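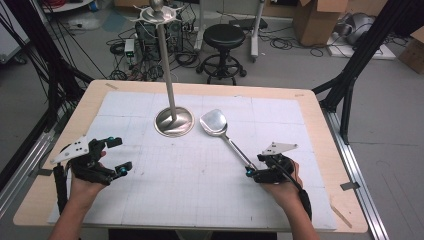

Uma espátula de aço e o suporte de ganchos, sobre papel quadriculado.

O comboio para Wandent saía às nove e tinha 119 lugares. Keith Gosling comprou bilhete só de ida. O homem da bilheteira perguntou-lhe se queria também o regresso, que ficava mais barato, e ele disse que não sabia quando voltava.

Levava uma mala pequena e um envelope. Dentro do envelope estava a escritura da casa da mãe, em Zutcombe, e uma carta do notário com a proposta de um comprador. Faltava a assinatura da irmã. Não se falavam desde maio do ano anterior, quando a mãe morreu e os dois discutiram na cozinha, primeiro por causa do funeral e depois por causa de tudo o resto.

Em Stirel entrou uma mulher com um rapaz que comia uma tangerina. O rapaz ofereceu-lhe um gomo. Keith aceitou e agradeceu. Lá fora chovia sobre os campos e havia água parada nas valas.

A irmã vivia por cima de uma padaria, na rua que descia para o rio. Abriu a porta de avental e com farinha nos braços.

– Podias ter telefonado – disse ela.

– Podia.

Deixou-o entrar. A cozinha era estreita e cheirava a cebola. Keith sentou-se e pôs o envelope na mesa, mas ela não lhe tocou. Estava a fazer as panquecas de batata da mãe, e era preciso virá-las antes que pegassem.

– São 3000 de sinal – disse ele. – O resto em maio.

– E o telhado?

– O telhado é com eles. Só descontam 600 pelo muro.

– O muro foi o pai que o fez.

– Pois foi. Por isso é que está a cair.

Ela riu-se, de costas para ele. Depois pôs dois pratos na mesa e sentou-se. As panquecas tinham sal a mais, como as da mãe, e ele comeu quatro.

– Lembras-te do cão dos Hebden? – perguntou ela. – O que saltava o muro para vir pedir comida.

– Mordeu-me duas vezes.

– Uma. A outra foste tu que caíste.

Keith pensou nisso. Durante anos contara a história com duas dentadas, e tinha no joelho uma cicatriz que mostrava às pessoas. Puxou a calça para cima e olhou para ela. Era uma linha direita e fina, sem marca de dentes.

– Foi no portão – disse a irmã. – Fui eu que te levei para casa.

Continuava a chover. Na padaria, em baixo, alguém arrastava tabuleiros. Ela limpou as mãos ao avental, abriu o envelope e leu a carta do notário do princípio ao fim, devagar, a seguir as linhas com o dedo. Depois voltou a dobrá-la.

– Amanhã assino – disse. – Hoje ficas cá.

Ele foi buscar a mala, que tinha deixado no patamar.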